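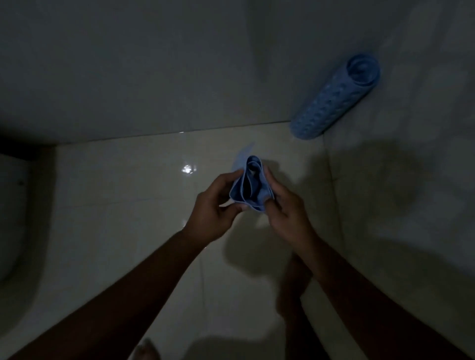
1인칭 천 접기 영상으로 정책 학습하기: 라벨링부터 첫 평가까지

지난번 글에 컵 쌓기 데이터 정리하는 법을 올렸더니 "그럼 천은요?" 하는 메일이 꽤 왔어요. 그래서 이번엔 천입니다! 저희 Derese 프로젝트에서 사람이 머리에 카메라를 쓰고 집안일하는 영상을 모아다가 로봇 팔 정책의 사전학습에 쓰고 있는데, 그중 작은 천 접기만 떼어서 처음부터 끝까지 따라 해볼 수 있게 적어볼게요. 코드 줄 하나하나까지는 안 가고, 제가 시간을 제일 많이 날린 부분 위주로요.

준비물

사람 손이 나오는 1인칭 영상, 손 키포인트 추출기(아무거나 익숙한 걸로), 그리고 라벨링 툴. 저희는 사내 툴인 Skaveo를 쓰는데 구간 시작과 끝만 찍을 수 있으면 뭐든 괜찮아요. 로봇 쪽 데이터는 원격조종으로 모은 에피소드가 따로 있어야 합니다. 사람 영상만 가지고 바로 로봇을 움직이는 얘기는 아니에요 (저도 처음엔 될 줄 알았어요).

저희가 이번에 쓴 양은 사람 영상 클립 3,333개, 로봇 에피소드 800개입니다.

1단계. 클립 자르기

긴 영상을 접기 동작 단위로 자릅니다. 시작은 손이 천에 닿는 순간, 끝은 천에서 두 손이 다 떨어지는 순간으로 잡으세요. 저는 처음에 "접기가 완성된 순간"을 끝으로 잡았다가 Ebise한테 바로 지적당했어요. 완성이 언제인지 사람마다 다르게 찍거든요. 손이 떨어지는 순간은 다들 비슷하게 찍습니다.

자를 때 앞뒤로 여유를 조금 남겨두세요. 나중에 시간축을 맞출 때 그 여유가 없으면 다시 자르러 가야 하는데, 이게 진짜 귀찮아요.

2단계. 접는 방식 나누기

여기가 천 데이터의 핵심이라고 생각해요. 천 접기라고 다 같은 동작이 아니더라고요. 저희는 크게 둘로 나눴습니다.

바닥 접기: 탁자나 침대 위에 펴놓고 접는 것. 천이 한 면으로 받쳐져 있어서 로봇 데이터랑 제일 비슷해요.

공중 접기: 맨 위 사진처럼 두 손으로 든 채로 접는 것. 하늘색 천이 여러 번 접혀서 좁은 주머니 모양으로 서 있고, 양쪽 손가락이 가장자리를 하나씩 쥐고 있죠. 받쳐주는 면이 없으니까 두 손 사이 거리와 손목 방향이 곧 천의 모양이 됩니다.

처음에는 둘을 섞어서 학습시켰는데, 정책이 탁자 위 천을 자꾸 공중으로 들어 올리려고 했어요. Ibsa가 옆에서 보고 한참 웃었습니다. 라벨을 나눠서 조건으로 넣어준 다음부터는 그 버릇이 눈에 띄게 줄었어요. 섞어 쓸 분들은 꼭 이 태그부터 다세요.

3단계. 손 키포인트 뽑고 걸러내기

추출기를 돌리면 대부분은 잘 나오는데, 천은 손가락을 가려요. 위 사진만 해도 오른손 손끝이 주름 사이로 들어가 있잖아요. 이런 프레임에서 추출기는 손끝 위치를 그냥 지어냅니다. 신뢰도 점수가 높게 나오는데도요!

그래서 저는 손끝 다섯 개를 다 믿는 대신 이렇게 합니다.

먼저 손목과 손등 쪽 관절만으로 손의 위치와 방향을 잡아요. 팔이 화면 아래 양쪽에서 들어오는 구도에서는 손목이 천에 가려질 일이 별로 없어서 꽤 안정적이에요.

그다음 엄지와 검지 사이 거리는 연속값으로 쓰지 않고 "쥠/안 쥠"으로만 바꿉니다. 어차피 로봇 그리퍼도 그 정도 정보면 돼요.

마지막으로 앞뒤 프레임과 비교해서 손목이 갑자기 튀는 구간을 버립니다. 기준값은 데이터마다 다르니까 히스토그램을 먼저 그려보고 정하세요. 저는 남의 논문에 있는 값을 그대로 썼다가 멀쩡한 클립을 잔뜩 버린 적이 있어요.

이렇게 걸렀더니 3,333개 중에 1,889개가 남았어요. 많이 줄었죠? 저도 아까웠는데 Zinash Beyene이 버린 쪽까지 다 넣고 비교 학습을 돌려봤더니 결과가 더 나빴습니다. 미련 버리기로 했어요.

4단계. 어두운 영상, 반사되는 바닥

집에서 찍은 영상은 조명이 제각각이에요. 화장실처럼 타일이 번들거리는 곳이면 바닥에 하얀 반사점이 생기고, 손이랑 천 그림자도 길게 깔립니다. 저희 분할 모델은 그림자를 천의 일부로 잡는 실수를 많이 했어요.

해결은 의외로 단순했어요. 밝기와 대비를 흔드는 증강을 세게 걸고, 그림자가 진하게 나온 프레임을 골라서 천 마스크를 손으로 따로 그렸습니다. 1,000장 그렸어요. Amanuel이랑 저랑 나눠서요. 손목이 아팠지만 효과는 확실했고요.

참고로 색도 조심하세요. 천과 주변 물건 색이 비슷하면(사진에서 벽 쪽에 말려 있는 매트도 파란 계열이죠) 색만 보고 나누는 방법은 잘 헷갈려요. 천에 클릭 한 번 찍어주고 거기서부터 추적하는 방식이 훨씬 편했습니다.

5단계. 학습

순서는 사람 영상으로 사전학습, 그다음 로봇 에피소드로 미세조정. 사전학습 목표는 "다음 손목 자세와 쥠 상태 맞히기" 하나로 뒀어요. 욕심내서 천 모양 예측까지 같이 넣어봤는데 학습이 흔들려서 뺐습니다. 제가 가중치를 잘못 잡았을 가능성도 있어요. 혹시 성공하신 분 있으면 알려주세요.

미세조정 때는 시각 인코더를 초반에 얼려두는 걸 추천해요. 처음부터 다 풀면 사람 영상에서 배운 걸 금방 잊어버려요.

6단계. 평가

접힌 결과만 사진으로 찍어서 채점하지 마시고, 중간 단계도 꼭 기록하세요. 저희는 첫 파지, 첫 번째 접기, 두 번째 접기, 내려놓기로 나눠서 각각 성공/실패를 적어요. 사전학습 효과가 제일 크게 보인 건 첫 파지였고, 두 번째 접기부터는 차이가 작았어요. 천이 두꺼워지면 그리퍼가 한 겹만 집는 문제가 남아 있는데, 이건 영상을 더 모은다고 풀릴 것 같지는 않아요. 촉각 쪽을 봐야 할 것 같습니다.

자주 받은 질문 두 개만

"사람 손이랑 그리퍼랑 모양이 다른데 괜찮나요?" 그래서 쥠 상태로 단순화한 거예요. 손가락을 하나하나 쓰는 동작, 예를 들어 끝단을 손끝으로 비벼서 떼는 동작은 못 옮깁니다.

"한 손 로봇도 되나요?" 바닥 접기 태그만 골라 쓰면 시도는 해볼 만해요. 공중 접기는 빼세요.

걸러내기 스크립트는 Codgate에 정리해서 올려둘게요. Mekdes가 설정 파일을 손보는 중이라 그게 끝나는 대로요. 손목 튐 기준값 정하는 히스토그램 코드도 같이 넣을 테니, 급하신 분은 3단계까지 먼저 해보고 계세요!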